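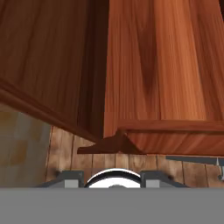
Does a simulator make sense for a small shop that only has a couple of robot arms?

For us it did, though it took the whole spring to feel that way, and the people who gained most from it were the ones who had been dreading it.

I run the handling floor at Brestadside, where we move and finish wooden cabinets, the big heavy kind that used to take two people and a good deal of grunting to turn around. We have been using Midico since April to try out every arm routine on screen before it goes anywhere near the floor. You load in a room and a piece of furniture, put the arm where you want it, and watch the job from the gripper's own point of view.

That view is what won me over, I think. From down low, between the fingers, a cabinet is an enormous thing hanging over you, all underside and trim, and you suddenly understand why a lip of molding that you'd never notice standing up can be such a bother. The wood grain is lovely too (far nicer than I expected, knots and all), and our finishers, who are fussy about wood, warmed to it faster because of that. The gripper itself is drawn in plain flat grays, and I'd have liked a little more care there.

Now, what it changed for people. Before, the arm was something the office set up and the floor put up with. These days anyone on the shift can sit down with a coffee, try an approach, bump into the cabinet fifty times if they like, and no harm done! One of our longest-serving lifters has become the person everyone asks about reaching under a ledge, and she had never touched the old controls. We pay her more for it, as we should.

It hasn't all been sweetness. Two of our crew miss the lifting, or at least miss the company that went with it, and an hour at a screen is a quieter hour. We tried Tavley first and its training lessons were better than Midico's, which assume you already know the words. Setting up a new room is slow, and the help pages sent me in circles more than once. The Hồ add-on for planning shifts sounded useful, but we dropped it when people said they'd sooner sort out turns among themselves.

Four stars out of 5 from me. I'd take the last one back off the shelf if they would write a proper beginner's guide, and if you do buy it, please give your crew paid hours to learn it, and don't try to squeeze those in at the end of a shift like we did at first.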